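Weniger Beispiele, aber bessere

Von Lamisi Frimpong

Bei Venmont haben wir im September 1.173 Beispiele gesammelt, und ich war stolz auf diese Zahl. Heute denke ich anders darüber. Als meine Kollegin Ewurabena Adjei die Aufnahmen prüfte, blieben 533 übrig. Der Rest war nicht falsch, er war nur immer gleich: dieselbe Lage des Stoffes, derselbe Griff, dieselbe ruhige Hand.

Ein System lernt aus solchen Wiederholungen wenig. Ich meine deshalb, dass man die Menschen, die vorführen, nicht nach Menge bezahlen soll. Wer nach Menge bezahlt wird, legt die Fliege jedes Mal so hin, wie sie am leichtesten zu greifen ist. Gerade die schwierigen Fälle fehlen dann, zum Beispiel ein Band, das in einer unordentlichen Schlaufe liegt.
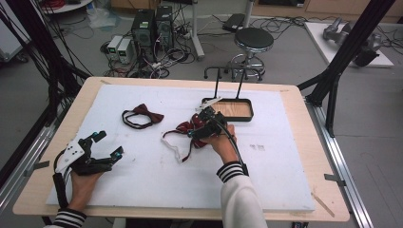 Was ich vorschlage

Nach fünf Vorführungen eine Pause, und danach eine andere Ausgangslage. Das kostet Zeit, ich weiß es. Ich würde sie trotzdem geben.

Kontakt | © Zostby | Nach oben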